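かごは本当に片付けの役に立つのか　写真ギャラリー

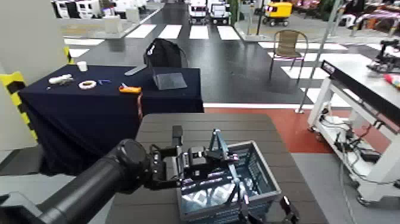

青いプラスチックのかご。側面は格子で、真ん中から水色の高い持ち手が立ち、内側には白い柄の内張りがついている。

グラシエラ・ハラからは、持ち手が真ん中にあるかごは物を出すたびに手の甲がぶつかるから、うちでは三か月で玄関の飾りになった、というメールが届いている。彼女の家では結局、菓子の空き箱がいちばん長く使われているそうだ。

私も似たような疑いを持っている。「かごひとつで机が片付く」という話は、片付け特集のたびに出てくる。ネストビーの売り場でも、季節が変わると色違いのかごが積み上がる。けれど、かごに入れた物は片付いたのか、それとも見えにくい場所に移っただけなのか。そのあたりをきちんと書いている記事を、私はあまり読んだことがない。

そこで今回のギャラリーは、かごと、その向こうの台に出ている小物を題材にした。一枚しかないので、ギャラリーと呼ぶには少々寂しい。そのぶん、気になったことを短い項目に分けて書いておく。

持ち手について
高い持ち手は運ぶときには楽だ。そこは認める。ただ、机の上に置きっぱなしにするなら、持ち手は高さを食うだけの部品になる。棚に入れようとして、持ち手の分だけ入らなかった経験のある人は多いはずだ。ノステバチの通販ページには倒せる持ち手のものも出ているが、倒すと今度は縁に引っかかって、中身が取りにくかった。買う前に棚の内寸を測ること。私は二度測らずに買って、二度とも後悔した。

格子の側面について
中が見えるから便利、という説明をよく読む。私はあまり信じていない。内張りをつければ、その利点はかなり減る。逆に内張りがなければ、ペンやクリップが格子の隙間から出てくる。見えることと落ちないことは、どちらかを少し諦めるしかないのだと思う。うちのかごは結局、底にだけ布を敷いている。見た目はよくない。

内張りについて
白い柄の内張りはきれいだ。店ではこれが決め手になる。だが文房具や工具を入れるかごに白を選ぶと、九月に買ったものが年末には灰色になっている。外して洗えるかどうかは必ず確かめたい。トリルネルのかごは内張りだけで230ペソ、本体と別売りだった。安いと見るか、最初からつけておけと言うか。私は後者だ。

台の上の小物について
かごの向こう、紺色の布を掛けた台には、白い紙コップ、寝かせた白いテープ、オレンジと黒の道具、灰色の細長い平たいものなどが、ゆるく並んでいる。大きさも形もばらばらで、こういう顔ぶれこそ「全部かごへ」と言われがちだ。しかし私は、工具と紙コップを同じかごに入れる人の言う片付けを信用しない。紙コップは使うか捨てるかのどちらかで、しまう物ではない。

テープについて
テープのように丸くて平たい物は、かごの底に沈む。上に何か載れば、次に使うときは全部ひっくり返すことになる。壁のフックに掛けるか、浅い引き出しに一段で寝かせるほうがいい。ソーサの浅型トレーを使っている知人は多いが、あれも三週間たてば上に紙が積まれている。トレーのせいにするのは酷かもしれない。

布を掛けた台について
床まで届く布は、下に物を押し込むための布だと私は思っている。催しの会場なら見栄えのためだと言い張れるが、家でこれをやると、布の下が第二の押し入れになる。片付いた写真を撮りたいだけなら止めない。暮らすなら、脚の見える台のほうがごまかしがきかなくていい。

背負いかばんについて
台の奥には黒いバックパックが立ててある。かばんの定位置は、どの収納本でも後回しにされる。台の上は邪魔だし、床は踏む。椅子の背は、かばんの重みで椅子ごと倒れることがある。私の答えは低いフックだが、賃貸の壁に穴を開けられない人には何の助けにもならない。いい方法を知っている方は教えてほしい。

値段について
かごに3,000ペソ払うなら、先に中身を減らしたほうがいい。これは以前から書いていることで、そのたびに反論をいただく。パスクアル・オレジャナは、道具を気に入れば片付ける気になるのだから無駄ではない、と言う。一理ある。ただ、彼の仕事机には気に入ったかごが四つ重なっていて、いちばん上には去年の領収書が入っている。

試すなら
新しく買う前に、家にある箱で二週間やってみてほしい。そこに入れた物を一度も取り出さなかったら、必要なのはかごではなく処分の日だと思う。毎日取り出すなら、箱の深さと手の入れやすさを覚えておいて、近い寸法のものを探せばいい。色はそのあとで選ぶ。店では、たいていこの順番が逆になる。

かごに対する反論、擁護、失敗談は引き続き受け付けている。写真を添えてくださる方は、片付けた直後ではなく、一か月ほど使ったあとのものをお願いしたい。

文　マキシミリアーノ・カセレス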